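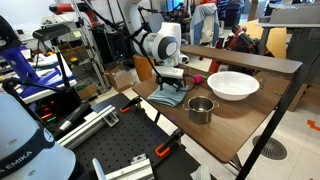 **Section 4 | Recording demonstrations: cloth tasks**

This section covers recording on the Stustmont table cell with Skavora Recorder. Complete the arm and camera checks in Section 3 first.

### 4.1 Preparing the table

1. Check that every bar clamp on the breadboard platform is tight. Do not lean on the platform while the arm is live.
2. Place the folded cloth near the front edge of the table, on the left.
3. Set the bowl and the steel pot to the right of the cloth. Both are distractors in this task and must start empty.
4. Confirm that the cable from the wrist module can move freely through the full reach of the arm.

> **Caution:** Keep hands off the table whenever the gripper is below the height of the raised shelf. The force limit does not protect fingers caught between gripper and tabletop.

### 4.2 Recording an episode

1. Select the task `cloth_pick` and enter your operator name.
2. Move the arm to the start pose and press **Record**.
3. Lower the open gripper until it presses lightly on the cloth, then close it. Pause briefly before lifting - the trimming script uses the pause to find the grasp.
4. Carry the cloth to the target, release it and return to the start pose.
5. Press **Stop**, then mark the episode *good*, *failed* or *discard*.

Keep failed grasps. Use *discard* only for faults in the recording itself, such as a dropped camera stream or an emergency stop.

### 4.3 Variation

Refold and turn the cloth after every episode. Move the bowl and pot after every 11 episodes. Leave background objects where they are unless they block the arm.

### 4.4 Targets and upload

The target for this task is 2,000 good episodes. The August set holds 1,322. Upload to the Mokoena store at the end of each shift; the Alura training job skips any episode with no label.

Send changes to the task list to Kagiso Ngubane before recording - tasks cannot be renamed after upload.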